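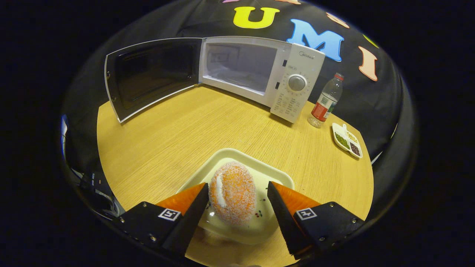
Marlene Sales wrote to us that her fingers met well in the air, but as soon as she took something with sugar on it the left tip arrived first and pushed the piece across the plate. She asked if the tips are wrong or if she is wrong. After four messages we found that it was neither of them. Her left housing was seated a little too far forward, and she had closed the gripper only in the air to check it. We have changed this section of the Skurkalero guide after her question, so please read it again also if you built your gripper from the older text.

27 shares 3 comments

SECTION 4. FINGERS, MARKERS AND THE FIRST TABLE TEST

Before you start

At this point you have the handle, the trigger and the slide together, and the slide runs from end to end without stopping. If it stops anywhere, go back to Section 3. Everything in this section becomes more difficult when the slide is not free, and you will blame the fingers for it.

You need:

Two black finger housings, left and right
Two orange tips
Two printed markers with white border
The bag of short bolts from the Clelard set
A hex key which fits these bolts, and a small screwdriver
A flat table with good light
A plate, a tray, and a few soft things to hold

The housings look very similar. Put them on the table with the slope of the tips facing each other before you take any screw in the hand. The left one is the one which is left when you hold the handle and look forward over the fingers. We have seen this understood the other way, by people who looked at the gripper from the front.

4.1 Seating the tips

1. Take the left housing and push the orange tip into the slot with the thumb. The tip must go in by hand. Do not use a hammer or a vise.

2. Look at the line where orange meets black. It should be closed on all sides. If there is a gap on one side only, take the tip out, clean the slot and try again. There is often a small piece of support left inside.

3. Put in the bolts and turn them until the head touches the housing. Stop there for the moment.

4. Repeat with the right side.

5. Place both fingers on the slide. Close the trigger slowly until the tips touch.

6. Look from above. The two points must meet at the same height and at the same distance from the handle. When one point stands forward, loosen the housing on this side, move it back, and close again.

7. Now tighten all the bolts, a little on each, and then a little on each again.

Caution: the bolts go into plastic. When you feel that the bolt becomes heavy to turn, it is enough. A stripped hole can be repaired with a threaded insert, but then you wait one evening, and the insert is never so straight as the first hole.

Note: at Tarnero we share one set of hex keys between all benches, and one of them is rounded at the end. If the key slips, try another key before you turn with more force.

4.2 Placing the markers

Each finger carries one square marker. The software reads from the two markers how far the gripper is open, so they must be flat and they must stay where you put them.

1. Print the marker sheet at full size. Switch off the option "fit to page" in the print window. Measure the printed marker with a ruler. The outer edge of the white border should be 27 mm.

2. Cut along the outside of the white border. Do not cut the border away! The reader needs the white to find the black, and with a black housing behind it there is nothing else to separate them.

3. Clean the front face of the housing with a dry cloth.

4. Put the marker on the front face. Keep the upper edge parallel to the edge of the housing. The right marker goes in the same position on the right finger.

5. Press from the middle to the outside so that no air remains.

6. Open and close the gripper while you look at the preview. Both markers should stay found during the full movement.

Caution: do not exchange left and right. The two patterns are not the same, and the program will accept the wrong order without any message. You will see it only later, when the opening value goes down as you open the trigger.

Note: matte paper is better than glossy. Tape over the marker protects it from grease, but clear tape gives a reflection under a lamp. We use matte tape from Okafor, and any other matte tape will do the same.

4.3 Setting the table

You can do the first test on every table, but a calm place makes the results easier to understand. We like a dark cloth behind the table. Letters or other shapes on the cloth do not disturb the markers, as long as they are not squares with a black and white pattern.

1. Put the tray on the near side of the table and the plate on it. The raised rim of a tray is useful for practice, you must lift over it and not pull.

2. Place the goal of the movement behind the plate. For the kitchen test this is a microwave oven with the door already fully open.

3. Leave space for the door and for your own arm. With the door open to the left, you come in from the front or a little from the right.

4. Put bottles and small dishes to the right side. They may stay on the table, they are good obstacles, but close the bottle first.

Caution: disconnect the microwave from the wall when you practice, if your model allows you to see enough inside without its lamp. If you need the lamp, leave it connected, and do not close the door with the gripper or any part of it in the oven. Never start the oven in this test. The fingers have metal bolts.

Caution: food which was touched by the tips is not for eating. We write this also on a card on the bench, and the card is sometimes ignored on Sunday.

4.4 The first grip

Start with something soft which keeps its shape. A round piece with sugar on the outside is a hard case, but a very good teacher: sugar comes off where you press too much, and so you can read afterward where the tips were.

1. Hold the gripper with the fingers forward and the handle low. Rest your elbow on the table if the hand shakes.

2. Open wider than the piece. Beginners open only a little and then touch the top.

3. Bring the fingers down, one on each side, until the tips are beside the widest part of the piece. Do not touch the plate with force.

4. Close slowly until both sides have contact. Look if the piece moves. When it moves to the right, the left tip came first, and the other way around.

5. Stay closed and do nothing for one breath. The piece is still resting on the plate at this moment.

6. Lift straight up, over the rim of the tray, and hold.

7. Lower it again to the same place and open.

Do this until the piece does not shift on the plate any more when you close. Only after this go on to the oven. If step 4 shows always the same side first, the fault is in the seating and you should return to 4.1, step 6. This was the case of Marlene Sales, and moving the housing back took less time than reading her messages took us — with apologies to her, we asked many questions.

Caution: the slide is made for a load of 400 grams. A full bottle is heavier than this in most cases. Do not lift it to see what happens.

4.5 Going to the oven

1. Grip as in 4.4 and lift.

2. Move forward with the wrist straight. Keep away from the front edge of the oven, where the openings for the door latch are. A tip can catch there.

3. Enter the oven in the middle of the opening. You will have less height than you think, so look at the housing and not only at the tips.

4. Lower, open a small amount, and pull back on the same line.

5. Check the preview for the time inside the oven. A bright white interior can make the camera change its exposure, and then the markers become gray for a moment.

Note: if the markers are lost only inside the oven, fix the exposure in the settings before you change anything on the fingers. If they are lost also outside, look first for sugar or grease on the marker.

4.6 Cleaning

1. Remove loose sugar with a dry brush, with the fingers open and pointing down.

2. Wipe the tips with a damp cloth. Do not put the housing in water.

3. Look at the line between tip and housing. Sugar goes into this line and after a few days it is hard like glue. A wooden toothpick takes it out.

4. Close the gripper once and check that the points still meet. Bolts which were tightened for the first time often need one more small turn after the first day of use.

Known questions

The trigger comes back slowly after cleaning. Water has reached the slide. Leave the gripper open overnight and do not add oil, it collects sugar.

One marker has a lifted corner. Replace it, and do not press it down again with glue on top. After a new marker you must repeat the calibration from Section 3, also when you believe it is on exactly the same place.

Can I use longer tips? Yes, the files in the March folder have a longer version. With these the load must be smaller, and we did not measure yet how much smaller.

Section 5 continues with the recording button and the cable on the handle.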